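Música > Reseñas > Discos

Skilavwood: Stilldale
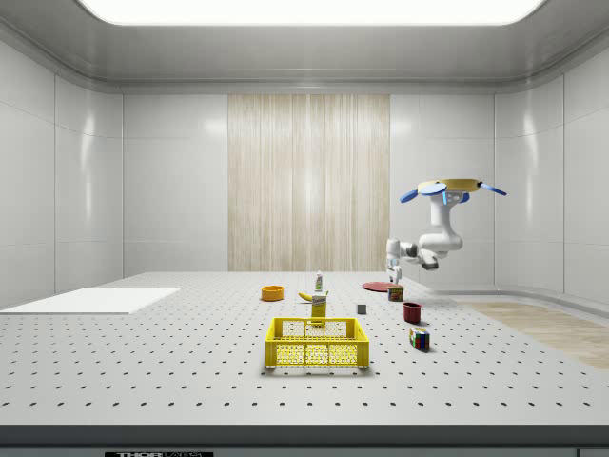 Cesta amarilla sobre una mesa blanca perforada.

Última actualización: 9 de junio de 2021

Skilavwood publica su tercer disco con el sello Cifuentes y vuelve a ser, en lo esencial, el proyecto de Shadi Farah: guitarra, voz y casi todos los teclados. La novedad es Martim Peixoto, que toca el bajo en todo el álbum y firma dos canciones. Son 11 temas y no llega a los tres cuartos de hora.

El disco anterior, Citari, me gustó a medias. Tenía buenas melodías, pero la voz quedaba enterrada y la batería sonaba a maqueta. En Stilldale eso está corregido. La voz va delante, se entiende la letra sin tener que leerla y la caja suena seca y natural. Lo he escuchado en vinilo y en digital, con los mismos auriculares, y la diferencia es pequeña. El vinilo tiene algo menos de brillo en los platos y a cambio el bajo se oye más redondo.

La cara A es la mejor. Abre con «Enero», que se conocía desde el adelanto, y sigue con «La carretera baja», una canción lenta con guitarra acústica en la que Peixoto entra pasado el primer minuto y cambia por completo el tema. El solo del final es corto y está tocado con los dedos, sin púa, con un sonido limpio y muy poca reverberación. «Tres llaves» es la más directa y supongo que será la que abra los conciertos.

En la cara B hay más altibajos. «Nadie en Stilldale» dura demasiado para lo que cuenta y repite el estribillo hasta cansar. El instrumental que viene después, «Óxido», funciona mejor de lo que esperaba, con un órgano al fondo y la guitarra doblada a la octava. Las dos composiciones de Peixoto están aquí. La primera, «Marea corta», es de lo mejor del disco. La segunda parece un descarte.

La edición física es correcta. Carpeta sencilla, funda interior con letras y créditos, prensado plano y sin ruidos en mi copia, salvo un clic al principio de la cara B. Me costó 30 euros, que me parece caro para un disco sencillo sin código de descarga. En CD sale bastante mejor de precio y trae el mismo libreto, en pequeño.

A quien le gustara el primer disco, este le va a gustar. Para quien no conozca al grupo, yo empezaría por «La carretera baja» y «Marea corta».

Nota: 3 sobre 5

Compartido 30 veces | 2 comentarios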